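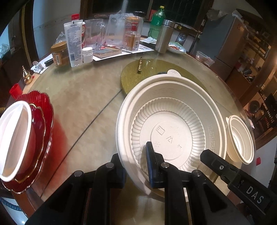 Staging "The Salt Road": Project Report

Drama and Theatre Production, Year 2
Wednesday, February 7, 2018

What we set out to do

Our group chose to stage a shortened version of The Salt Road, a two-hander about sisters who run a ferry office in the fictional port of Torstead and haven't spoken properly in years. I fell for this play on the first read! The older sister, Pathak (they only ever use surnames with each other, which is funny and then very sad), wants to sell up. The younger one has kept every ticket stub since their father died.

The full script runs to 144 minutes with an interval. We had a studio slot of 98 minutes, including the get-in and the talk afterwards, so cutting was our first big job.

Cutting the script

We lost the whole Bravis subplot, where a rival firm makes an offer for the boats. It hurt, as Bravis gets some of the best jokes, but all of it happens over the telephone and it slowed down Act Two. We kept one call and let the audience hear only Pathak's side. That worked brilliantly in rehearsal, especially the long pause before she hangs up.

Set and sound

Our budget was £400 and we spent most of it on timber and paint for the ticket window. The window has a shutter that both actors slam at different points, and we rebuilt it 3 times before it stopped jamming halfway. Lighting was simple: cold blue for the mornings, a single lamp for the night scene.

For sound we used Rarkex, the playback program on the studio computer. It took a while to learn (save your cue list often!) but the fog horn fading in under the last speech gave me goosebumps every time.

What I learned

I came into this wanting to act and ended up loving the dramaturgy. Reading a scene aloud with a line missing, then putting it back, taught me more about rhythm than any of my notes from last term. I would start the cuts earlier, and I'd ask for the actors to have the shutter from week one.

We are hoping to perform it again in April, with the Bravis scenes back in if we can get a longer slot.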